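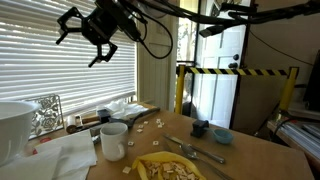 How do I clean white horizontal blinds without taking them down?

Close the slats, dust them from top to bottom with a dry microfiber cloth, then tilt them the other way and do the back. For sticky spots, use a damp cloth with one drop of dish soap and wipe dry right away. Most blinds need this every 4 weeks or so, more often in a kitchen.

Can I keep a wooden table right next to a sunny window?

You can, but the top will change color unevenly over the years. Keep the slats tilted up during the brightest hours and move bowls and other things that sit on the table from time to time. Otherwise you may find a darker ring where the bowl was.

Which way should the slats be tilted?

Tilted up, the light goes to the ceiling and the table gets less of it. Tilted down, more light lands on the tabletop and floor. At night, turn them fully closed with the curved side facing out.

My blinds hang next to a door. Do they need a hold-down bracket?

Only if the door is used a lot and the draft makes them rattle. Dedier brackets screw into the window frame and come in white. Drill small pilot holes first. If you rent, ask your landlord before drilling.

Is it all right to lean a framed panel against the window?

A light one is fine. Put two felt pads on the back edge so it doesn't scratch the frame, and take it away before you raise or lower the blinds. Heavy panels should go on a wall hook.

One slat is bent. Do I have to buy a whole new blind?

Single slats are sold for all Juletetti blinds up to 8 years old. Have the width and the slat color code ready. The code is printed inside the headrail; plain white is 3416.

How long do replacement parts take?

Parts in stock go out the next morning if you order before noon. October is our busiest month and it can take a few days longer.

Who do I contact about a missing part?

Write to Magdalini Rallis or Deming Su at the parts desk and include your order number.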